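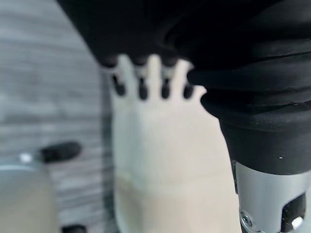
Drita Papadopoulos wrote:
Paper moves. Any sheet under 100 gsm will creep on a sealed floor unless all the edges are taped, and then you are cleaning off adhesive. I use thin cotton for laying out parts.

plimetti_45 wrote:
Disagree on cotton. It sheds lint, and a small screw catches in the weave. Paper gives you a hard white background and you can write part positions on it in pencil. Tape the corners only.

Drita Papadopoulos wrote:
Corners only means the middle lifts when someone opens a door. Wash the cotton twice before first use and the lint is negligible. I have had the same Drinemard cloth since July.

Lachlan Purves wrote:
Depends on the floor. On concrete I would go with cloth, on vinyl paper holds well enough. Either way it should lie flat with no fold lines – washers collect in a crease. Mine is down now. 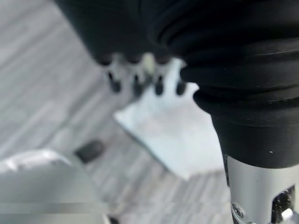

White sheet on the floor, laid flat.

stekside3559 wrote:
Is that paper or cloth? Can't tell at this size.

plimetti_45 wrote:
Lachlan, what do you do about oil? Paper goes in the bin. With cloth you wash it or you live with the stain, and a stained sheet is no use for spotting small black hardware.

Lachlan Purves wrote:
Oily parts go in a tray. They never touch the sheet.

Drita Papadopoulos wrote:
Same. Hot wash for the cotton every 2 weeks. Still not switching to paper.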